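Adarholm Play and Family Rooms
Toy and Small Item Inspection - Checklist with Comments
Room: Onance (bed and sofa)
Checked by: Carys Samuel
Date: 2nd February
Sheet ref: 3695

Status codes: OK = no action. W = watch, look again at next inspection. R = remove from the room until resolved.

1. Surfaces

1.1 Sheet flat, no items hidden in folds. OK
1.2 Quilt or blanket clear of the sorting area. OK
1.3 Sofa cushions lifted and gap checked. OK. One hair tie recovered.
1.4 Items spread on the sheet so that each can be handled separately. OK

2. Items that are not toys

2.1 Hair accessories. R
Comment: claw clip, translucent smoky gray plastic, with a coiled metal spring. Spring clips go in the adult drawer. If a tooth is broken, discard the clip and search the sheet for the piece.
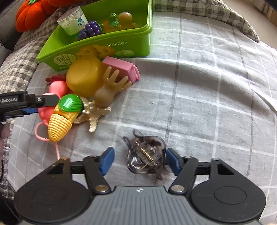 Item 2.1, claw clip on the sheet, green storage bin behind.

2.2 Coins, batteries, pen caps. OK, none found.
2.3 Medicines and toiletries. OK, none found. Any bottle put in with the toys is to be opened, smelled and rinsed before it is passed, whatever the label says.

3. Hard plastic and rubber toys

3.1 Play food (corn, pear, grapes). OK. Pull test on the grapes, no movement at the joints.
3.2 Pig. OK. Cap does not come off by hand.
3.3 Octopus, rubber. W. Squeeze over a sink and check for trapped water. Tentacle tips to be looked at for bite marks.
3.4 Ball, yellow. OK. Does not pass through the small parts tester.
3.5 Starfish. W. Rub with a white cloth. Any transfer of color or glitter changes the code to R.

4. Cords, sticks and points

4.1 Rope and string. R
Comment: beige rope string in the bin with the pig and grapes. Loose string is not stored with toys in this room. The December sheet had the same entry and it was closed without action - it should not have been.
4.2 Skewers and thin sticks. R
Comment: one thin wooden skewer, in the same bin. Removed. Blunting the tip is not an accepted repair.
4.3 Wooden items. OK. Run a nylon stocking over each surface. A snag means sanding or disposal.

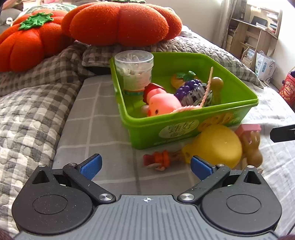
Carys, on 4.1: I would pass string that is sewn to a toy at both ends, but our sheet has no line for it. At Riviere they measure the free length and write it next to the item. Can we add that before the next round?

Action: line 4.4, "Attached cords, free length", added to the Truno template.

5. Soft and knitted items

5.1 Plush pumpkin. OK. Seams sound, stem attachment pulled by hand for a count of ten.
5.2 Knitted toy, orange. W. Pale knot at one end to be checked for loosening after each wash.
5.3 Stuffing visible anywhere. OK, none.

6. Storage

6.1 Bin rim and corners, no cracks or sharp edges. OK
6.2 Printed labels on the bin not lifting. OK
6.3 Heavy items at the bottom, nothing above the rim when put away. W. Last packing was done in a hurry and the bin had to be emptied again.
6.4 Cups kept apart from toys. R
Comment: clear plastic cup in the bin. Thin plastic splits into sharp edges when stepped on.
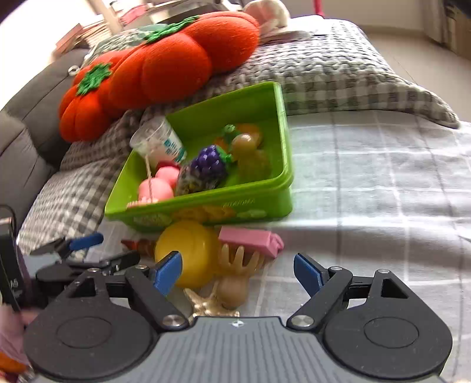 Does a cup have to come out if it is only being used to hold small pieces?
Take it out and use a lidded tub instead. Thin cups split under a child's weight, and the pieces inside end up across the floor.

7. Close-out

7.1 Items coded R bagged, tagged and moved to the office shelf. Done
7.2 Items coded W listed on the inside of the cupboard door. Done
7.3 Wipe-down of hard toys. Outstanding - spray bottle empty, refill requested.
7.4 Copy of this sheet to the Adarholm office. Outstanding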